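Landuvton laundry scheme promises much, explains little

Wednesday, June 23, 2021

Residents of the Okstead flats in Landuvton are to get a shared laundry room on the ground floor, with a flat charge of £8 a week for every household that signs up. The landlord, Tomoana, says the room will save tenants money. It has yet to show how.

A leaflet pushed through doors last week claims the average household in the building could be £322 a year better off. There is no working beneath the figure. Anyone paying £8 a week for a full year would hand over more than that, so the saving must come from somewhere else, and the leaflet does not say where.

Nantana Kamolrat, who has lived on the second floor since the flats opened, is not persuaded. "I have a washing machine. It works. They want me to carry my things down two flights and pay for it," she said.

Tomoana's answer is that the machines will be better looked after than those in people's kitchens. Its leaflet has a page on care, with advice on leaving the door open between washes and wiping the rubber seal, both of which tenants can do at home for nothing. 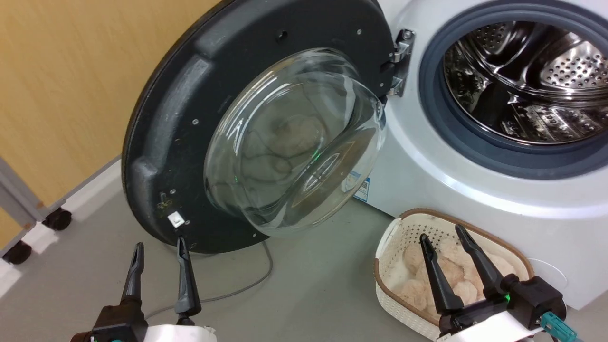
Questions over bulky items

The firm also says the room will suit bulky and fluffy items that people struggle to wash at home. Yet the machines on order are front loaders of the ordinary household kind, and Tomoana would not give their drum size when asked.

Lachlan Gilchrist, who speaks for the firm, said the details were "still being settled" and that 50 households had shown interest. He later agreed that this meant they had ticked a box asking for more information.

A similar room at Skudia, run by the same landlord, opened with a weekly charge and now costs users by the load as well. Mr Gilchrist said there were no plans to do that in Landuvton – though he would not rule it out.

Work is due to finish in November. Tenants have been asked to return their forms before then, and the form does not mention how to cancel.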